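Gallegos Adaptive Golf Club

The Gallegos Adaptive Golf Club is a sports organization for golfers with physical disabilities, based in the town of Ilport. It operates a practice range, a nine-hole course and a lodge, and lends equipment to members who do not own any. The club has 126 playing members.

History

The club was formed by Rutilio Esquivel, a retired greenkeeper, and Mekdes Gidey, a physical therapist, on land leased from the Gallegos farm, from which it takes its name. The first season was played on 4 holes with temporary greens. The remaining five were added in stages as drainage work was finished on the lower field. Gidey served as club secretary until she was succeeded by Gumaro Aguirre.

Course

The course measures 3006 yards from the back tees. Bunkers have one low side with a slope shallow enough for a wheeled cart to enter and leave. Greens are built on a firm sand base, and carts with wide tires are allowed on them except after heavy rain. Cart paths are paved between the first and sixth holes; the rest are packed gravel. The seventh green was rebuilt in March after part of the base settled.

Equipment

Members who cannot stand unaided play from a single-seat cart that raises the user to a near-standing position, held by chest and knee straps. The club keeps several of these, most of them the Brideo model, which is steered by a hand lever on either side. Clubs with thicker grips and shorter shafts are also lent out, along with a tee-setting tool for players who cannot bend.

Lodge

The lodge, known as Flesesel, stands beside the practice range and has step-free entry from the parking lot. Bedrooms are on the ground floor and are rented to visiting players and their companions.
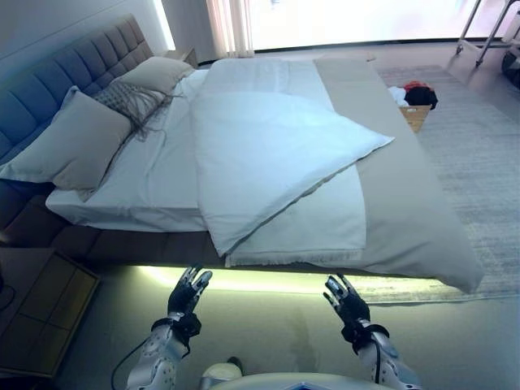

Double bed with tufted, upholstered headboard.

Bookings are handled by the club office, and members have priority during tournament weeks.

Competition

The main event is the Ilport Open, a two-day stroke play tournament with separate divisions for seated, standing and visually impaired players. Attendance is roughly 500 over the two days. Svend Þrastardóttir has won the seated division twice - the only player to do so. Nadhirah Setiawan holds the course record in the standing division.

See also

Adaptive sports
Golf cart
Stroke play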